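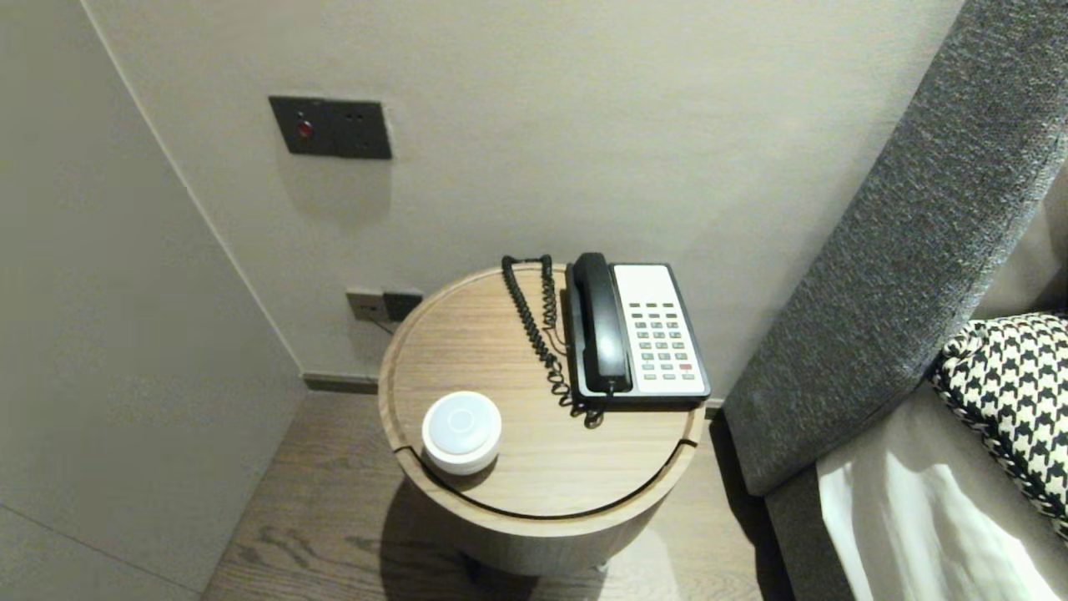

How long does it take to stop missing your phone at night? In my case, 14 nights, and I complained through 11 of them.

I started this on the first of the month, after my screen report informed me that I had picked the thing up 1,019 times in a week. I had guessed 42. I would like to blame work, but work doesn't message me at two in the morning about the history of canned soup. I did that to myself.
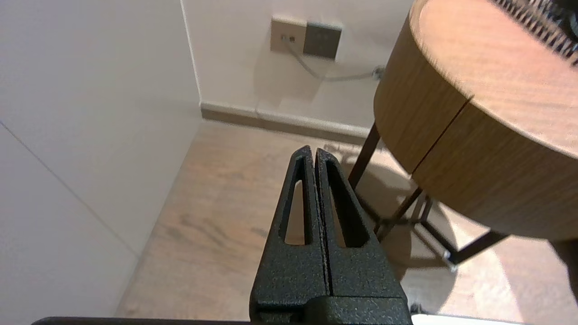 The rules were simple. The phone sleeps in the kitchen from ten o'clock on. I bought a plain alarm clock from Sturico, which ticks like a man tapping his foot in a bank line, and on the second night I put it in a drawer under two sweaters. It still woke me up. So did a truck, a dog and my own conscience.

By night five I was reading again, mostly a fat paperback about the Furinthorpe canal that I'd been pretending to own for decoration. It runs to 1,000 pages and the canal doesn't get dug until the second half. I recommend it to anyone who has trouble sleeping.
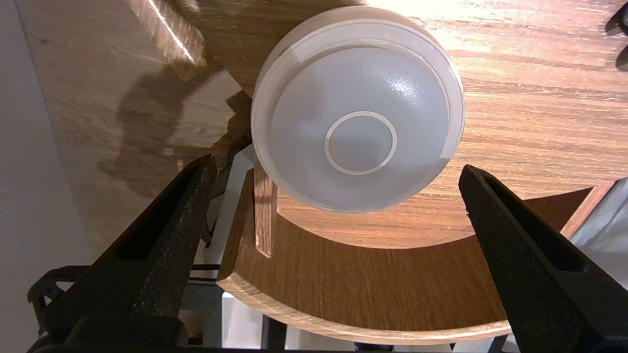 Frosted white on wood grain.

My sister says I'm calmer. My coworkers say I'm slower to answer, and I suspect they are all describing the same thing. I do still wake up at three some nights – old habits – but with nothing to scroll I mostly lie there and redo arguments from college.

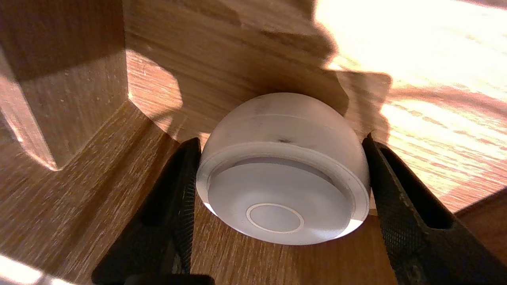 Weekends are harder. I cheated once, standing barefoot on the kitchen tile at midnight to look up whether Trarkden still has a ferry. It does, twice a day in April.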